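Rules for Grippers

A gripper is a tool that holds things the way your fingers do. Its two fingers close on an object from both sides. Skin and hair can be caught between them, so the Semer Learning Center has three safety rules.

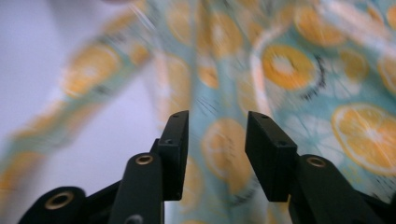
First, keep your hands away from the fingers and the moving arms below them. Second, tie back long hair and roll up loose sleeves. Third, ask an adult before you touch any gripper, even one that is not moving.

Reviewed November 14, 2019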